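Strength floor: changes from 30th October

The free-weight area at Grokonia reopens on 30th October with a revised layout. The four squat racks move to the rear wall, and the cable stations take their place by the windows. Floor space per rack goes up by 40 square feet. Plates are now stored by weight on each rack, so please return them to the matching peg.

Induction sessions for new lifters are run by Wiesława Grabowska. A session lasts 40 minutes and covers bar setup, safety pin height and how to fail a squat without injury. Booking is through the Trumeo app under "Floor", then "Induction".
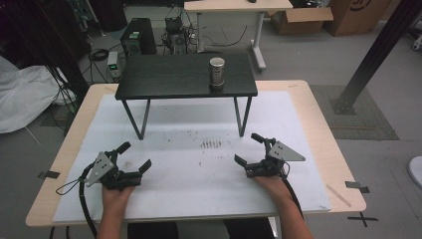

Members who already completed an induction in May do not need to repeat it. The record carries over, but the pin settings noted on your card no longer apply - the new racks have closer hole spacing. Measure again before your first working set.

Check-ins on the strength floor reached 2,302 last month, with 367 of them before 7 a.m. The early opening will therefore stay in place through the winter. Locker keys are issued at the desk as before.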